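Dakholm pottery classes find a new home above the old bakery

Anyone who has tried to get a place on the Dakholm evening pottery course over the past couple of years will know how quickly the list fills up, so there was a good deal of cheer in the town this month when it was confirmed that the classes are moving to bigger rooms above the old Ciobanu bakery on Sinell Street.

The new rooms will open in March, with space for 24 people at each session. Until now the course has been squeezed into the back half of the school art room, where the tables had to be cleared and wiped down by nine so that everything was ready for the children the next morning, and where anyone wanting to leave a half-finished pot to dry had to find a spot for it on top of the paint cupboard.

Tamara Hodoroagă, who has taught the course from the beginning and who still fires most of the work in the kiln behind her own house, told us she had been looking for somewhere else for a very long time. She had more or less given up when the bakery family, who closed the shop last spring but kept the building, asked whether she might like to come and see the upstairs.

"I went up those stairs thinking I would be polite and have a cup of tea and go home," she said. "Then I saw the windows. They go right along the street side, and there's a big stone sink that must have been there since the year dot. I rang my sister from the landing and I'm afraid I was shouting a bit."
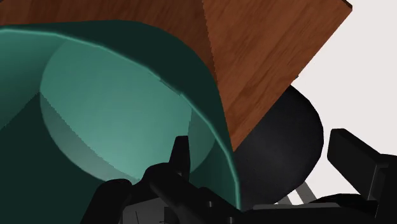 There is still plenty to do before the first class. The floor has to be strengthened at one end to take the weight of a proper kiln, and the wiring, some of which is older than anybody cared to guess, is being replaced by the local firm Dotov. An appeal held over the autumn raised £2,234 towards the work, most of it from a plant sale, two soup lunches and a very well supported quiz night at which, we are told, the round on British rivers nearly ended several friendships.

The money will also pay for a second wheel. At present there is only the one, and people have been taking turns on it in half-hour slots while everyone else builds by hand. Tamara says she will go on teaching hand-building first, whatever equipment she has, and that beginners can expect to spend their opening weeks on pinch pots and small dishes before they go anywhere near a wheel. "People do groan at that," she admitted, "but they come round to it. You have to get used to how the clay feels when it's had enough of you."

Each course will run for eight weeks, with a choice of evening or late morning sessions – the morning ones are new, and were asked for by parents of younger children and by several people who no longer like driving after dark. The price has been set at £60, including clay and glazes, with a reduced rate of £30 for students and anyone on a pension. Firing is included for up to six pieces, and larger work can be talked over with Tamara beforehand.

The rooms are up one flight of stairs, and there is no lift as yet. For those who can't manage the climb, the school has kindly agreed to keep its art room free for one session a fortnight, and the same tutor will be there.

Names can be put down at the library desk or at the hardware shop opposite the bakery, and people already on the waiting list will be offered places first. There will be an open afternoon before the courses begin, from two o'clock until half past four, when visitors can look round, have a go with a lump of clay and buy pots made by past students. Old aprons, clean towels and sturdy shelves would all be gratefully received, and can be left at the side door on any weekday morning.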